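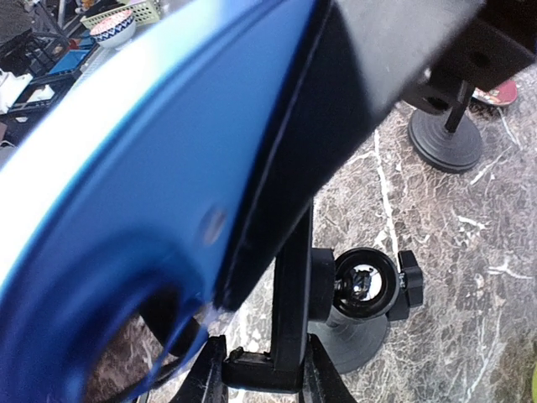 *Blue plastic with a round opening, close up.*

# Domestic Appliance Servicing, Unit 6: Immersion heaters

Handout for the evening group, Suvdale workshop. Written by Pierina Parisi. Last changed May 14, 2023.

Read this before the practical session. You will need your notes on safe isolation from Unit 4, and if you missed that unit you can watch the practical but you can't take a cover off. Bring your own multimeter if you have one. The meters in the cupboard are fine but the leads on several of them are getting worn.

## What the heater does

An immersion heater is a heating element that sits inside the hot water cylinder. It works on the same idea as a kettle. Current passes through a resistance wire, the wire gets hot, and the heat goes through the sheath into the water. In most homes it is a back-up to a boiler. In flats with no gas it is often the only source of hot water, and then it gets a great deal more use and fails sooner.

The usual rating is 3000 watts. At 230 volts that gives a current of 13 amps, which is why the heater has its own circuit from the consumer unit and is wired to a double-pole switch. It should never be run from a plug and socket. You will still come across this in older properties. If you do, write it on the job sheet, tell the customer and leave it off.

There are two common layouts:

- **Single element, top entry.** One long element hanging down from the top of the cylinder.
- **Two elements, side entry.** One near the bottom for heating the whole cylinder, usually on off-peak power, and one near the top for a quick boost.

You may also meet a dual element on one boss, with a long leg and a short leg and a switch marked "bath" and "sink". Each leg is tested separately.

## The thermostat

The thermostat is a rod type. It slides into a pocket in the element head and turns the element off when the water reaches the set temperature. The dial is set with a small flat screwdriver, and 60 degrees is the normal setting. Lower than that and there is a risk from bacteria in stored water. Higher and you get more limescale and a risk of scalding.

Modern thermostats have a second cut-out which trips if the first one sticks. This must be reset by hand, with the power off, by pressing the small button on the head. An older thermostat with no second cut-out must be replaced, even if it is working. Do not refit it.

A tripped cut-out has tripped for a reason. Resetting it and leaving is poor work. The most common causes are:

1. The main thermostat is sticking closed.
2. The dial has been turned up too far.
3. Scale on the element or round the pocket.
4. A loose connection making heat at the terminal.

Number 4 is easy to spot if you look for it. The insulation near the terminal goes brown and stiff.

## Before you open anything

Isolate at the consumer unit, lock off, and prove dead with an approved voltage tester. Prove the tester on a known source first and again afterwards. A switch in the airing cupboard is not isolation for this purpose, even when its neon has gone out, as neons fail. Where there are two elements there may be two supplies, one on the off-peak side. Retno Sitompul will go through this on the twin-supply board in the workshop and each of you will do it in turn.

Let the cylinder cool if you expect to drain any of it down. 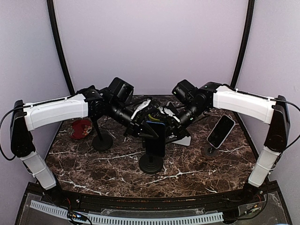 ## Testing the element

Take off the cover and note where each wire goes. Draw it. Disconnect the wires from the element so that you are not reading through the rest of the circuit.

**Resistance test.** Set the meter to ohms and measure across the two element terminals. For a 3000 watt element at 230 volts you should read between 17 and 19 ohms. The sum is:

> resistance = voltage × voltage ÷ power
>
> 230 × 230 ÷ 3000 = 17.6 ohms

| Reading across element | Meaning | What to do |
|---|---|---|
| 17 to 19 ohms | Element sound | Go on to the earth test |
| Open circuit | Element broken | Replace |
| Well below 17 ohms | Partial short | Replace |

**Earth test.** Use an insulation resistance tester between one terminal and the earthed metal of the head. A good element gives a high reading. A low reading means that water has got through the sheath, and the element must be changed. An ordinary multimeter will find a bad leak but can miss a small one, so don't rely on it for this test.

**Thermostat test.** With the thermostat out and cold, you should have continuity between its terminals. If you don't, press the reset and try again. If there is still nothing, it has failed.

A tripping RCD that goes off some minutes after the heater is turned on nearly always points to the element. The fault opens up as the metal gets hot, and the same element may pass an earth test when cold. Test it again warm before you tell the customer it is fine.

## Changing the element

Most bosses are 2¼ inch. Check the length of the old element against the new one before you drain anything. A long element in a short cylinder will touch the bottom and burn out.

For a vented cylinder:

1. Isolate and prove dead.
2. Turn off the cold feed to the cylinder and open the hot taps until they stop running.
3. Drain from the drain cock at the base. For a top entry heater you only need to bring the level down a little. For a side entry heater the water must be below the boss.
4. Fit the immersion spanner squarely and loosen with short, firm knocks. Do not lean on it steadily. Copper cylinders are thin and the boss will tear out of the wall.
5. Clean the face of the boss and fit the new washer.
6. Screw the new element in by hand, then tighten. Hand tight plus a small turn is normally enough.
7. Refill, let the air out at the hot taps, and check for leaks before wiring.
8. Wire with heat-resistant flex, 1.5 mm² minimum, and refit the cover.

Don't switch on until the cylinder is full. An element run dry will burn out in a very short time.

Unvented cylinders are outside this course. You need a separate qualification to work on them. If there is an expansion vessel or a temperature and pressure relief valve on the cylinder, stop and pass the job on.

## Parts on the workshop bench

The cut-away cylinder has a Fagundes element with a Himus thermostat. The reset button on the Himus is under a rubber cap and people often miss it. The Nustard units on the shelf are old stock for practising wiring only, and are not to be filled. Order new washers under stock code 386 and sign the book when you take one.

## Questions to prepare

- An element reads 26 ohms. What power would it give at 230 volts, and would the customer notice?
- A customer has hot water in the morning but none by the evening. The cylinder has two elements. Which do you test first?
- The cut-out has tripped twice since December. List what you would check, in order.
- Why must both poles be switched?

Written answers go to Retno Sitompul before the practical. One side of paper is plenty. Show your working for the first one.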